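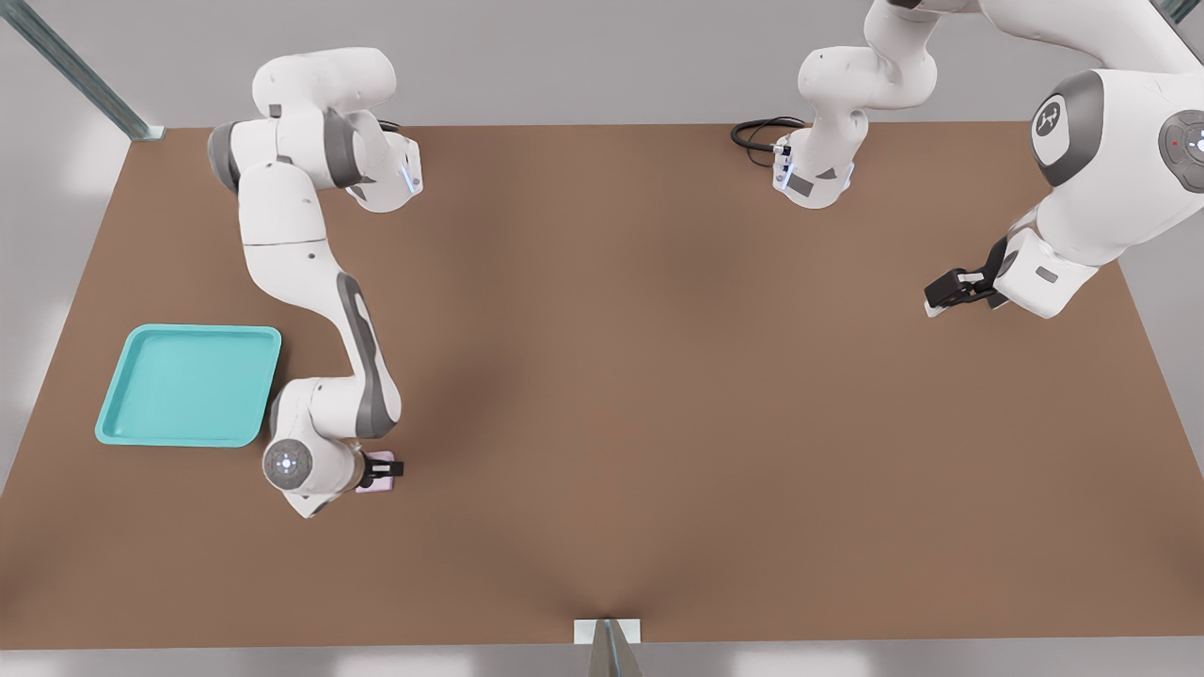 Drullus sim, two-arm cell, overview camera.

Wrist camera helps in simulation but success rate got worse, why?

Posted by clanorura_lab, September 7, 2026

I am training an imitation policy on a simulated pick-and-place task. Two arms, one table, one turquoise tray, one small block. The policy sees the overview camera and the wrist cameras. I have 471 demonstrations, each capped at 800 control steps. With the overview camera only, the policy placed the block in 63 percent of evaluation runs. After I added the wrist views, training loss dropped by half and evaluation went down. Same seeds, same learning rate, 2,000 evaluation runs each. The view below is typical of what the wrist stream gives me with the block and the tray both near the hand.

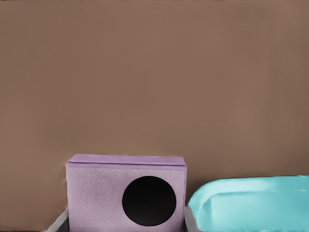

Replies

Peadar Noonan

Lower training loss with worse rollouts usually means the network found a shortcut. Before touching the architecture, zero out the wrist image at test time and see which phase breaks. If the approach fails as well as the grasp, the policy is leaning on the wrist stream too early, when it has little to offer. 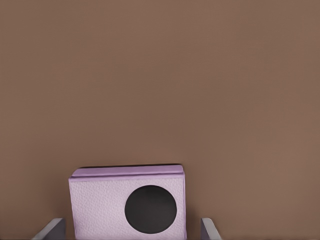 Crop augmentation is the first thing I would change. We had the same drop on our Midach runs and random shifts of a few pixels recovered most of it. Be careful with the size of the shift, though. With the fingers open on either side of the block and the block a little nearer the left one, the offset you need is small in pixels, and a large crop destroys it. The black circle on the front face is also a very strong feature. If it is always on the same side in your demonstrations, the policy will servo on the circle and miss when the block is rotated. Randomize yaw at reset and collect again.

tobor_77

Just use more demos. 471 is nothing.

Aranda_user

More demos won't fix it if the resets are all alike. Check your idle arm too. In a two-arm setup the policy outputs actions for both, and if one arm barely moves in the data, its share of the loss is close to zero and drags the average down. Log the loss per arm and per phase.

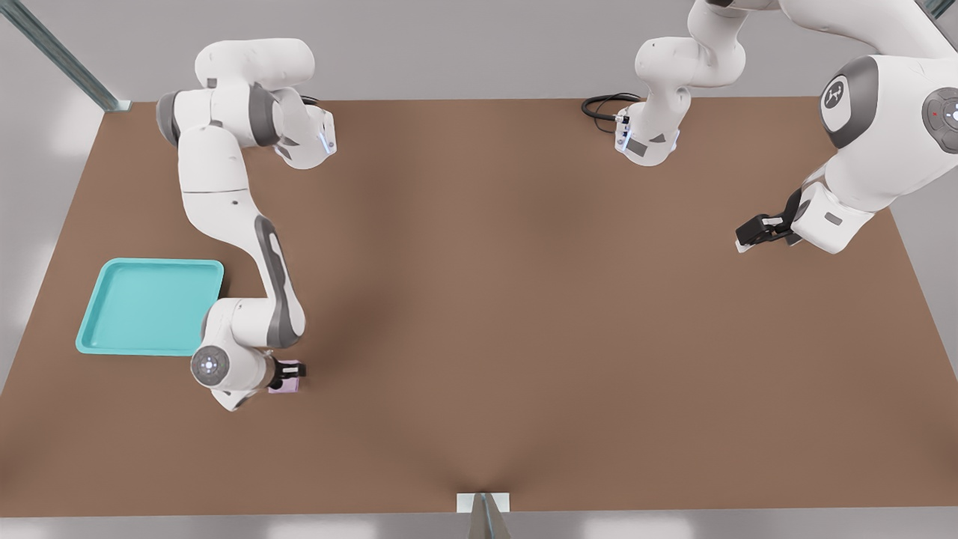

Do the same for the gripper command, which flips maybe twice in an episode and gets buried under the joint terms. I weight it separately. Also confirm that the wrist frames and the joint states carry the same timestamp. Ours were one step late for a month.

clanorura_lab

Yaw was fixed at reset. Rerunning with it randomized and with per-arm loss logging. Timestamps match.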